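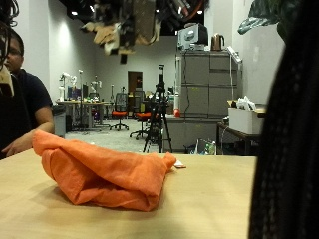
Photo: Diarmuid Moynihan

Textiles 101
Handout 9: Why Cloth Wrinkles

Read this before the lab in Jukwood 325. It goes with the chapter on finishing, but the chapter treats wrinkles as a problem to be removed at the end of the line and says little about where they come from. The lecture starts with the fiber and works up to the garment. Terms you need for the test are listed near the end.

What a wrinkle is

Cloth bends easily. A sheet of paper and a sheet of cotton may be close in thickness, but the paper is one stiff mat and the cotton is thousands of thin fibers that can slide past each other. When you drop a cloth it folds in many directions at once, and most of those folds go away when you pick it up again. A fold that goes away is only a bend. A fold that stays after the load is taken off is a wrinkle.

We use the word crease for a fold that somebody wants, such as the line down the front of dress pants. The physics is the same. A crease is a wrinkle put in on purpose, usually with heat, moisture and pressure together.

Two things happen inside a tight fold. The fibers on the outside of the bend are stretched and the ones on the inside are squeezed. At the same time, yarns and fibers shift a little against their neighbors, and friction holds them in the new place. Both have to be undone for the cloth to lie flat. A fabric with good recovery has fibers that spring back strongly and enough freedom in the weave or knit to let them do it.

Fiber by fiber

Cotton. The long cellulose chains in cotton are held side by side by hydrogen bonds. These bonds are weak one at a time and strong as a group. Under a sharp bend, especially with some moisture around, a number of them break and form again in a new position. The fiber then has no reason to go back. This is why a cotton shirt packed slightly damp comes out of the bag looking worse than one packed dry.

Linen. Same chemistry as cotton, but the fiber is stiffer and has less stretch. It takes a hard, sharp wrinkle. Many people like the look, and some finishes are sold to keep it.

Rayon. Also cellulose, with shorter chains and less order in the fiber. Ordinary rayon wrinkles easily and is weak when wet, so wringing it out is a bad idea.

Wool. Wool is a protein fiber with a natural crimp. It can be bent and stretched a long way and still come back. Hang a wool jacket in a steamy bathroom and many of the wrinkles will drop out by morning. Steam loosens the bonds between chains and the fiber goes back toward its old shape.

Silk. In between. It recovers fairly well dry and less well wet. Water spots are a separate problem and we cover them with dyes.

Polyester. Takes up very little water, so washing alone does not do much to it. What matters is heat. Below its softening range polyester springs back well. Above it, the fiber will take whatever shape it is held in and keep that shape once it cools. Pleated skirts are made this way. So are the wrinkles you get when a hot load sits in the dryer.

Nylon. Recovers well and is tough. It takes up more water than polyester and less than cotton, and its behavior falls between the two.

The role of water and heat

A useful idea from the polymer lecture is the glass transition. Below it, the loosely ordered parts of a fiber act stiff and glassy. Above it, the chains in those parts can move. Each fiber has its own temperature for this change, and in fibers that absorb water the temperature falls as they get wetter. Wet cotton can change shape at room temperature. Dry cotton needs a hot iron.

Once you have this idea, most laundry advice makes sense. Ironing works by getting the fiber above the transition, holding it flat, and letting it cool or dry in that position. If you move the cloth before it has cooled, you lose part of the work. Tailors use a wooden block called a clapper for the same purpose — it holds the pressed area flat and draws off steam.

Humidity matters for testing too. Results taken on a muggy afternoon cannot be compared with results from a heated room in winter. Specimens should be conditioned first, which means leaving them in air of controlled temperature and humidity until they stop gaining or losing weight.

Yarn and fabric structure

Fiber is only part of the answer. Two fabrics of the same cotton can act very differently.

Twist. A tightly twisted yarn locks its fibers together, and they have little room to move in a fold. Very high twist is an exception: crepe yarns are so lively that the surface is already crinkled, and new wrinkles hardly show.

Weave. Plain weave has the most crossings and the least freedom. Twills and satins have longer floats, so yarns can shift and recover. A cotton twill will usually look better at the end of the day than a plain-woven cotton of the same weight.

Knit. Loops bend and slide without the fiber itself being bent sharply. This is why a T-shirt can be stuffed in a drawer and worn.

Thickness. A thick fabric folds in a wide curve and a thin one can fold almost flat against itself. The tighter the curve, the more strain on the fiber.

Color and print. These have no effect on wrinkling, but they have a large effect on whether you notice it. Smooth, solid colors show every shadow. Small prints hide a lot. When you grade samples, use the same lamp at the same low angle each time.
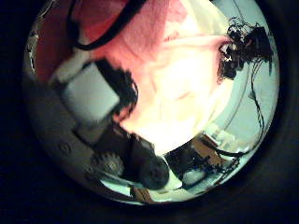 Easy-care finishes

The first finishes for cotton used resins that link neighboring cellulose chains with stronger bonds. With the chains tied together, the fiber remembers the shape it was cured in. If it was cured flat it returns to flat, and if it was cured with a crease the crease stays in.

There is a price. Linked chains cannot share a load as well, so the fabric loses strength and wears out sooner at the collar and cuffs. Early resins also released formaldehyde, which irritates skin and eyes. Later ones release much less, and some finishes avoid it. Adding polyester to the blend was the other common answer, with the polyester making up for strength lost in the cotton.

Two methods of curing come up in the reading:

Pre-cure. The resin is set in the flat fabric at the mill. Simple, but the maker then has trouble pressing in sharp creases or easing in a sleeve.

Post-cure. The resin is put on at the mill and set after the garment is sewn and pressed. The creases last. Alterations are hard, and an old hemline will stay visible when the pants are let down.

Liquid ammonia and mercerizing are sometimes grouped with these. They swell the fiber and change its luster and hand, and ammonia treatment in particular gives some help with recovery. Neither is a resin finish, and you should not list them as one on the test.

How wrinkling is measured

The recovery angle test is the one we will use. A small strip is folded, loaded for a set time, and released. One leg is held in a clamp and the other is free to open. The angle it opens to is the recovery angle. A strip that stays shut scores near zero and a strip that opens flat scores the full half circle. Test both warp and filling directions, and fold some strips face in and some face out.

The second method is visual. A larger piece is twisted and pressed, hung up, and later compared with a set of molded replicas that run from very wrinkled to smooth. It is closer to what a shopper sees, and it depends more on the person doing the grading.

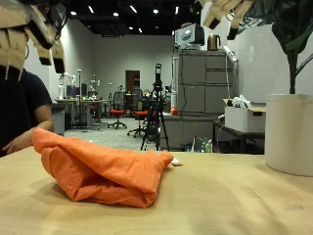 Graders should work without talking to each other and write down a number before looking at anyone else's. If two graders are far apart on the same piece, keep both grades and get a third. Do not average them and move on. Handle pieces by the edges only, and do not smooth them with your hand while you decide — the warmth of a palm is enough to change a light cotton.

For the lab you will have four unlabeled fabrics from the Brorkon and Waron swatch books. Cut your strips well away from the selvage, where tension in weaving gives odd results. Fold, load, and release following the sheet at your station, then wait 20 minutes before the last reading. Record the angle for each strip and not only the mean. The old Scanlon tester by the window reads correctly but its clamp is stiff, so line the strip up before you tighten it.

Terms to know

Recovery: the return of a fabric toward its earlier shape after a load is removed.

Recovery angle: the angle between the legs of a folded strip after release.

Crimp: waviness in a fiber or yarn.

Float: a stretch of yarn that passes over two or more crossing yarns.

Cross-link: a bond that ties one polymer chain to another.

Heat set: shape given to a thermoplastic fiber by heating and then cooling it under control.

Hand: how a fabric feels when touched.

Conditioning: bringing a specimen to a steady moisture level before testing.

Questions for next time

Why would a cotton and polyester blend be harder to iron than either fiber alone? Think about the iron setting.

A hotel wants table linens that look smooth straight from the dryer and last for many washes. What would you give up to get the first, and what to get the second?

Bring your strip readings and a pencil. Calculators are fine.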